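Chapter 6
Writing and Following a Task Standard for Tabletop Manipulation

Chapter 5 dealt with the machine: guarding, stop circuits, speed limits and the paperwork that goes with them. A robot can meet every one of those requirements and still produce work that can't be compared from one day to the next. This chapter is about the second set of rules, the ones that govern the task.

A task standard is a short written document that says what is on the table at the start, what must be true at the end, and what counts as a failure. The running case for the chapter is a simple one. A mug is to be placed on a plate, using a two-arm cell with a plain white top. The standard for it, known as Prolel, fits on a single sheet. In its first version it ran to 16 pages, and operators stopped reading it.

By the end of the chapter you should be able to write a start condition, an end condition and a list of reportable faults for a task of similar size.
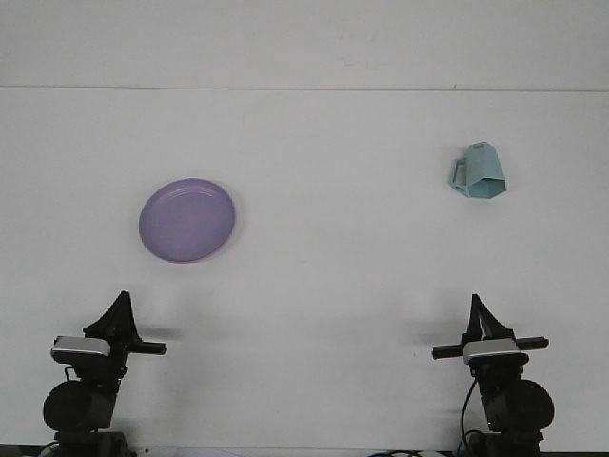
6.1 The start condition

The start condition covers the objects, the arms and everything that must be absent. For the plate-and-mug task, Prolel asks for four things:

The plate lies flat, empty, on the left half of the table.
The mug is on the right half and clear of the plate.
Both arms are at rest near the front edge, holding nothing.
No other object is on the table between the arms and the back wall.

Notice what the list leaves out. It gives no exact position for the plate or the mug. A standard that fixes every position to the millimeter tests one motion only, and most users of a cell like this need to know how the system copes with ordinary variation. The usual practice is to define a zone for each object and to move the object within its zone between trials. The zones are drawn on the setup sheet - never on the table, where a printed line could serve as a cue to the vision system.

6.2 Conduct during the trial

Once a trial has begun, the operator keeps hands outside the working area until the arms have returned to rest or the stop has been pressed. An object that slips is left where it falls. Straightening it and carrying on makes the trial void, and it must be logged as void.
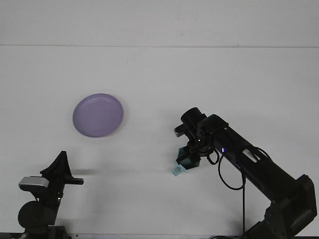
Figure 6.2 Right arm holding a teal object, with the plate empty. The left arm stays at the lower left.

Where only one arm is needed, the standard should say what the other one does. Prolel requires it to stay in its rest position and stay powered, so that a fault on the idle arm will still halt the cell. Cable loops need a rule as well. They must be long enough for the full reach of the arm and short enough to keep off the objects, and they are checked at the start of each shift.
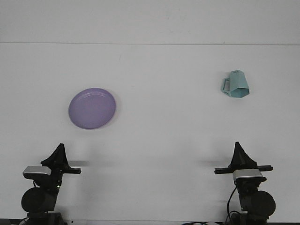
Reset is the step most often left to habit, and it deserves its own section in any standard. A reset is complete when someone other than the standard's author could look at the table and agree that the start condition has been met. This calls for wording that can be checked by eye. "Mug in place" is too weak. With the faceted mug on the right half of the table, its squared handle to the left, a reader can confirm the zone and the handle side at a glance, and both belong on the reset sheet. If the handle direction is allowed to vary, the sheet should say so and leave a space to record it. In the April review of the Gimesora log, 40 of 879 trials were withdrawn for an incomplete reset entry.

6.3 The end condition

An end condition describes a state of the table. It should be possible to judge it without having watched the trial. Under Prolel, the mug must rest on the plate, must not touch the table, and must be out of both grippers, with both arms back at rest.

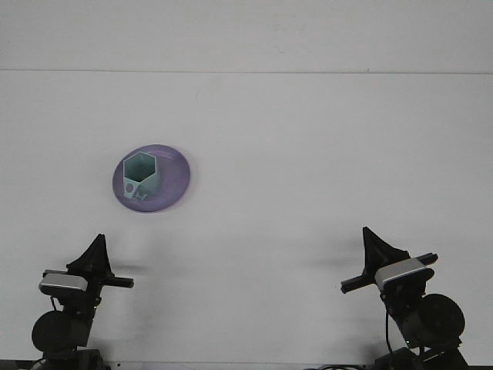
Figure 6.4 Teal piece resting toward the left side of the plate, with both arms at the front of the table.

The standard does not ask for the mug to be centered. If a later user needs that, a second grade of result can be added, but the basic pass mark should stay as it is so that older records remain usable. Section 6.4 takes up the faults that must be reported even when the end condition is met.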